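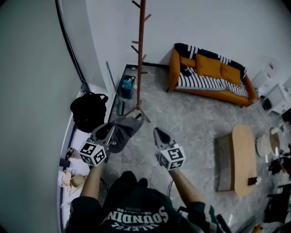 Keogh Plulus wagon gets a longer cargo floor

2025-01-03

Keogh has released the first details of the updated Plulus wagon, which goes on sale in November. The main change is at the back, where the load floor is 2 inches longer and the tailgate opening is slightly lower.

The dashboard has also been revised. A 10-inch center screen is now standard on every trim, and the climate controls are back on physical knobs – a frequent request from owners of the current car. The shifter moves to the steering column, leaving room for a deeper storage bin between the front seats.

Under the hood, the base four-cylinder carries over with 76 kilowatts. A hybrid version will follow, but Keogh has not given its output or fuel economy.

Production stays at the Hular plant, where roughly 900 cars have been built for testing and dealer training. The Prernora sport package will be offered again, with firmer springs and larger wheels. Prices have not been announced.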